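Week 5: sheets, blankets and what goes where

Okay, so last week we ran out of time right when it was getting good, and I promised I'd type up the rest. These notes pick up at the part about layers. If you missed the fiber class, borrow somebody's handout before you read this, or half of it will sound like nonsense!

**Why layers at all**

Your body gives off heat and moisture all night long. A bed that works lets some of that heat hang around and lets the moisture leave. One giant thick comforter is great at the first job and often lousy at the second, and you can't adjust it except by sticking a leg out (I'm a lifelong leg-sticker-outer, no judgment). Several thin layers trap air between them, and you can peel one off at three in the morning without really waking up.

When I ran the linen room at the Asthorpe, a small hotel with very drafty windows, we made every bed the same way from October to April:

- mattress pad
- fitted sheet
- flat sheet
- light cotton blanket
- wool blanket
- bedspread, folded down

In summer the wool came off and went into the cedar closet. That was the whole system. Guests who ran cold could ask for another blanket, and we kept 20 spares on the second floor for exactly that.

**The flat sheet argument**

Every term we have this argument and every term I lose half the room. I like a flat sheet. It's the layer that touches you, it comes off in two seconds, and it fits in any washer. A duvet cover does the same job but it's a wrestling match to get back on, and people put off washing things that are a wrestling match. If you love your duvet cover and wash it every week or two, you're fine. Carry on!

**Thread count, quickly**

I brought in two sheets for you to feel last time, the Gremine percale and the Skereo sateen, and most of you guessed the sateen had the higher thread count. The percale was labeled 395 and the sateen was lower. Sateen feels slick because of how it's woven, with more of the yarn floating on the surface. Percale goes over one, under one, and feels crisper and a bit dry, like a good shirt.

So a big number on the package doesn't tell you much by itself. Some makers count every ply in a twisted yarn, and the number shoots up while the cloth stays the same. Read the fiber line first, then the weave, then look at the number if you still care.

**Washing**

This is where I get bossy.

1. Wash sheets by themselves. Towels are heavy and rough and they beat up anything smooth.
2. Use less detergent than you think. I use half the cap and my sheets come out fine.
3. Warm water for everyday washing. Hot if somebody has been sick, and check the label first.
4. Skip fabric softener on cotton. It coats the fibers and they stop drinking up moisture.
5. Take them out while they're a tiny bit damp and smooth them with your hands on a table or over a banister.

Wool blankets are a different animal. Air them outside on a dry day, out of direct sun, for up to 30 minutes a side, then brush them. Mine get one real wash a year, cool water, wool soap, no wringing, laid flat on towels. I learned the no-wringing part on a Guérin blanket that I still have, in a size that would now suit a medium dog.

**Corners**

We'll practice these again in class, but for those who asked:

Tuck the foot of the sheet under the mattress first, all the way across. Pick up the side edge a forearm's length from the corner and lift it onto the top of the bed so it makes a triangle. Tuck in what's hanging below. Drop the triangle down and tuck that too. Do the flat sheet and the blankets together if they're thin, separately if the wool is thick, and leave some slack at the foot so your toes aren't pinned. (Tall people, you know what I mean.)

**For next time**

Bring one pillowcase you don't mind cutting up, a needle, and white thread. We're doing hems and small tears. Also write down the fiber and weave of whatever is on your own bed right now, plus what you'd change about it. A few lines is plenty, and messy handwriting is fine, mine is terrible.

If you're shopping before then, please wait until we've done the page on measuring mattress depth. Deep-pocket means something different on every package, and I've returned enough fitted sheets for all of us.

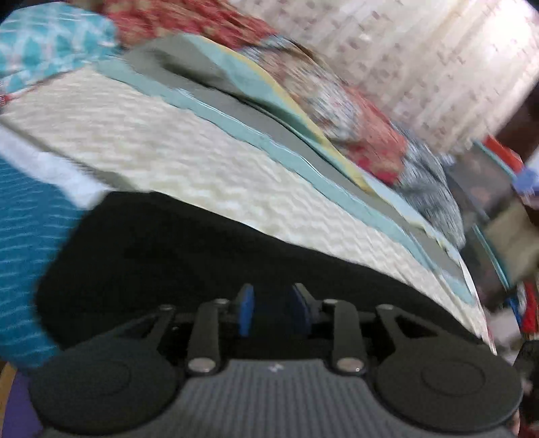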